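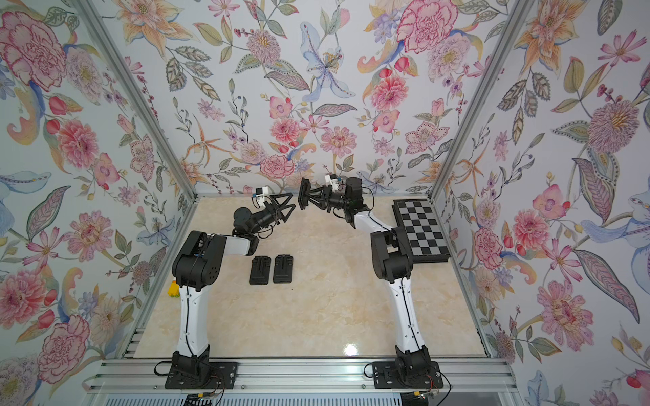
Peonies, carnations and lilies on a pale white ground, with a glossy marble-patterned floor.

How to Paper an Alcove with a Large Floral Print

I have a soft spot for big flowers on a wall. My grandmother's hallway had cabbage roses the size of dinner plates, and I used to trace them with my finger while the grown-ups talked. So when we moved into the house at Staltthorpe and found an odd little alcove beside the stairs, three walls and not much else, I knew pretty quickly what was going to happen to it.

An alcove is a lovely first project. You need very little paper, you can finish in a weekend, and a pattern that might be a bit much across a whole bedroom can be as loud as it likes in a small space. The catch is that you have two inside corners sitting right next to each other, and a large print shows every slip. Take it slowly and you'll be fine!

What you'll need

Wallpaper (see the next part before you order)
Paste to suit your paper
A pasting brush or roller, and a smoothing brush
A plumb line or a long level
A sharp snap-off knife and plenty of fresh blades
A wide metal scraper to use as a cutting guide
A soft pencil, a tape measure, a sponge and a bucket

Working out how much paper

Look on the label for the pattern repeat. That's the distance from one flower to the next time the very same flower comes around, and on a big botanical it can be surprisingly long. Mine was 32 inches. Every strip has to be cut so that it starts at the right place in the pattern, which means you lose some paper off each one. My walls are a touch over seven feet high, so each strip needed three full repeats, or 96 inches, and the offcuts went into a drawer (they make wonderful drawer liners, by the way).

Buy one more roll than you think you need, and check that the batch number matches on all of them. I ordered mine through Carretero, a small shop over in Clelum, and they very kindly set a spare aside until I was done. I did end up needing it, too, thanks to a strip I cut upside down while chatting on the phone.

Getting the walls ready

Strip off whatever is there, fill the dents, and let the filler dry all the way through. Then sand. I used 152-grit the first time, or so I had written in my notebook, and spent a good ten minutes in the hardware store looking for it before I worked out that I'd written down the price of something else. You want 150 for the first pass and 240 for the last one. Wipe the dust down with a barely damp cloth.

If your walls are bare plaster or fresh drywall, they need to be sealed. I rolled on 2 coats of Bolier wall primer and left it overnight between them. Plain white primer is a good choice under a pale background, as any patches of old color can show through thinner papers.

Hanging the first strip

In an alcove you start in the middle of the back wall. That's the part people see, so pick the flower you love best and put it near eye level. Hold the dry paper up, step back, move it a bit, step back again. I must have done this for half an hour with a cup of tea going cold on the stairs, and I don't regret a minute of it.

Mark a true vertical line with your plumb line. Please don't trust the corners or the door frame, especially in an older house. Paste the strip (or the wall, if the label says so), line the edge up with your pencil mark, and smooth from the center outward. Leave two inches spare at top and bottom, press the scraper into the crease, and trim along it. Change the blade as soon as it starts to drag.

Turning the corners

Don't try to wrap a full width around an inside corner. Measure from the last strip to the corner at the top, middle and bottom, take the biggest number, and add half an inch. Cut the strip to that width, hang it, and let the half inch turn onto the side wall. Then draw a new vertical line on the side wall and hang the leftover piece to that, lapping it over the little turn.

You will lose a sliver of the pattern in the overlap. A leaf may come out slightly thin, or a petal may not quite meet its neighbor. With a busy print your eye slides right over it, and after a week even I had to hunt for mine.

Finishing up

Sponge off any paste while it's wet, with clean water and a light hand. Keep the door open a crack and the heat low while everything dries. You may see a few bubbles in the evening, and most of them flatten out by breakfast. Any that stay can be slit with the tip of the knife and pasted down with a small artist's brush.

Save a good long offcut, rolled up with the label inside, and put it somewhere you'll find it again. Mine lives on top of the linen closet.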